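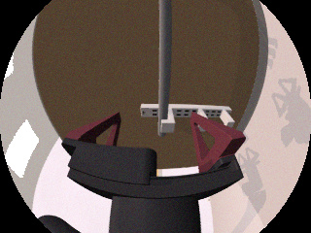 Demonstration by teleoperation

Demonstration by teleoperation is a method of programming a robot in which a person performs the task through the machine and the resulting motion is stored. The stored motions are later used to train a controller, usually called a policy. It is one of two common forms of teaching by demonstration. The other, kinesthetic teaching, has the operator take hold of the arm and move it directly.

Method

In a teleoperated demonstration the operator moves an input device, and the robot follows. The device may be a hand controller, a motion-tracked handle or a smaller copy of the robot, known as a leader arm. Joint angles, finger opening and camera views are logged at a fixed rate. A complete attempt, from the starting pose to the finished task, is called an episode. Failed episodes are either deleted or kept under a separate label.

Kinesthetic teaching needs less equipment and lets the operator feel contact forces. It becomes awkward with two arms, as one person must guide both at once while staying out of view of the cameras.

Simulated demonstrations

The same input devices can drive a robot in a physics simulator. Objects are returned to their starting positions by a software reset, and small changes in placement can be made between episodes. Contact is the weak point. A simulated grip may slide or stick in ways that a real one does not, and the operator normally has no sense of touch.

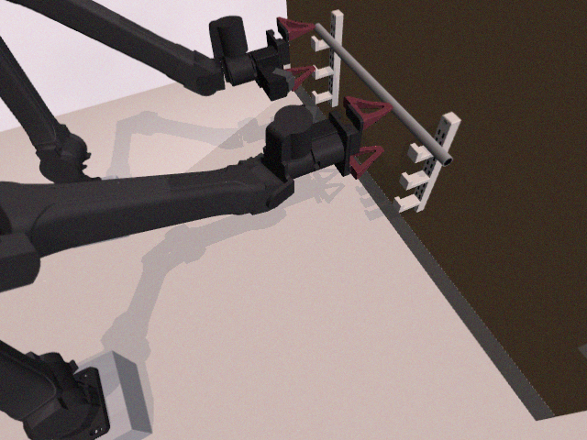

Two-arm handling of long parts is a frequent test. A pipe gripped at one point tends to swing or tilt, so the second arm is used to control its angle. If the pipe is to be set on a pair of hooked racks, both ends must arrive at matching hooks, and a small error in angle at the grip becomes a large error at the far end. Views from the wrist are often recorded along with a fixed overhead or side view, as the gripper can hide the hook from one camera but not another.

Data requirements

The number of episodes needed depends on how much the starting positions vary. The Clestumska task set, compiled by Ludivine Courtois and Lovely Macapagal and released on May 23, 2019, contains eight tasks with over 200 episodes each. Its notes advise at least five practice runs per operator before recording begins. Pauses at the start of an episode are trimmed, but hesitation during the task is left in place.

See also: Kinesthetic teaching; Leader arm; Imitation learning; Remote manipulator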